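The Water at Zidedberg

A story
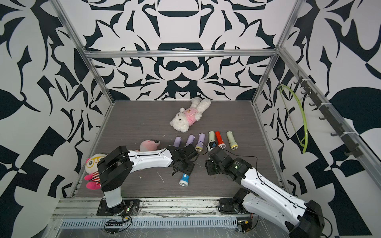

What was supposed to be in the water?

Iron, mostly, and something the brochure called "settled light", which Boglárka Antal read out twice at the kitchen table, once in her ordinary voice and once in the voice she kept for parking fines.

"Settled light," she said. "At 260 a bottle."

"It's not only for drinking," said Chantal MacLeod. "You can put it on your knees."

Chantal had bad knees and a good pension, and she had come back from Zidedberg with both more or less as they were. She had also come back with a crate. It stood under the coat hooks, where it had already scraped a line in the paint, and she had covered it with a tea towel as if it were a parrot.

Boglárka had spent her working life testing paint for Nitex, a firm that made the sort of white you get on hospital doors. She did not believe in water. She believed in it coming out of taps, and in paying for it by the quarter, and that was the whole of her faith on the matter.

"Who did you meet up there?"

"The man who owns the spring. Bárány. He was very plain with me. He said it doesn't work on everyone."

"I bet he did."

"He said it works on people who are patient."

Boglárka put the brochure down. She had once sat through a talk by a Provex salesman whose damp cure also worked best in patient houses. The house in question had been her mother's. The damp was still there after the salesman had moved on to conservatories, and her mother used to pat the wall and say it was coming along.

"How long is patient?"

"He didn't like to put a figure on it."

They had a glass each. It tasted of coins. Chantal held hers up to the window first, and Boglárka, against her will, looked as well. It was water. There was a bit of fluff in it from the tea towel.

"Do you feel anything?"

"I feel like I've licked a gate."

Chantal laughed, then stopped and rubbed her left knee through her skirt. She did this all the time and had done it all through the film on Sunday. Boglárka noticed that she seemed to be doing it more gently, and was annoyed with herself for noticing. You could notice anything if you had paid enough. She hadn't even paid.

"There were 182 steps up to the spring," Chantal said. "It's on the sign. I did them all."

"With those knees?"

"With a stick. There was a woman at the top crying."

"Because of the water?"

"I thought so. I asked her, and she said her coach had gone without her."

Boglárka got up and rinsed the glasses under the tap. She thought about the steps. She wanted very much to say that anyone who could climb all that had no need of a crate, and that anyone who couldn't would never get to the till. It was a good point and she had it ready. But Chantal was folding the brochure along its old creases, getting the corners to meet, and had gone slightly pink.

"What did you want it to do?" Boglárka asked.

"I'd like to get down the garden without thinking about it first."

It had started to rain on the bins. The garden was not long. You could see the end of it from the sink, the shed and the water butt and the four pots that Chantal hadn't got round to bringing in.

"It's a swindle," said Boglárka.

"Probably."

"He'll have a hose round the back."

"I did look for one," said Chantal. "There was a locked door."

Boglárka dried her hands and took her coat from the hook above the crate. The tea towel had slipped. She straightened it, swore at it, and went out to fetch the pots.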